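Zwei Arme in der Küche: meine ersten Wochen mit dem Citovier

18. April 2021

Seit Februar steht bei mir der Bausatz von Wullow, und ich komme endlich dazu, etwas darüber zu schreiben. Der Citovier ist ein zweiarmiges System für Leute wie mich, die gern schrauben und trotzdem nicht jedes Gelenk selbst drehen wollen. Geliefert wurde er in zwei Kartons mit 163 Teilen und einer Anleitung von 80 Seiten, deren Kapitel über die Kabelführung ich inzwischen fast auswendig kann.

Der Aufbau hat mich zwei Wochenenden gekostet. Die Gelenke sitzen erstaunlich spielfrei, die Schrauben sind ordentlich beschriftet, und das Kalibrieren läuft fast von allein (wenn man vorher die richtige Firmware aufspielt, was ich natürlich nicht getan hatte). Danach ging es direkt an die Arbeitsplatte. Geschirr ist für mich der beste Test überhaupt: flache Ränder, glattes Glas, und alles steht ein bisschen anders als beim letzten Mal.
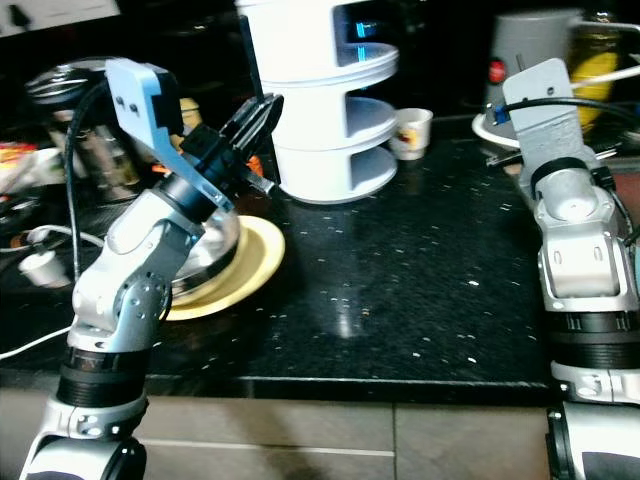

Am meisten Spaß macht mir das Anfahren in kleinen Schritten. Man führt den Arm von Hand an eine Position, speichert sie, schiebt den nächsten Punkt hinterher, und nach einer Viertelstunde hat man einen Ablauf, der richtig flüssig aussieht! Bei Tellern gehe ich inzwischen immer von schräg oben an den Rand. Von der Seite klappt es auch, aber dann muss das Handgelenk weit nach unten, und die Software meckert früh wegen der Gelenkgrenzen.

Mit Glas hatte ich anfangs Ärger. Die Griffkraft war ab Werk viel zu hoch eingestellt, und im Menü findet man den Wert erst nach einigem Suchen. Nisreen Nimri hat mir im Forum von Clillport ihre Einstellungen geschickt, damit bin ich viel weiter gekommen. Danke noch mal! 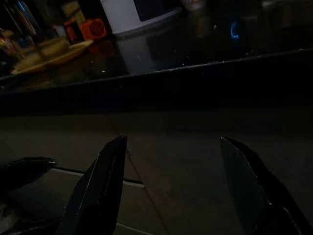
Zur Kamera am Handgelenk: Bei Tageslicht bin ich sehr zufrieden, abends wird das Bild schnell dunkel, und auf polierten Flächen verwechselt die Erkennung gern mal ein Spiegelbild mit dem Gegenstand. Ich habe mir bei Haddad eine kleine Ansteckleuchte bestellt, mal sehen, ob das hilft oder nur noch mehr Reflexe gibt.

Was mir fehlt, ist eine vernünftige Halterung für die Kabel am Oberarm, die mitgelieferten Clips springen bei schnellen Bewegungen ab. Und die deutsche Übersetzung der Oberfläche hat Lücken, »Greifer verweilen« habe ich bis heute nicht verstanden. Firmware 102 soll einiges davon beheben, die spiele ich diese Woche auf und schreibe dann, wie sich die Kraftregelung damit anfühlt.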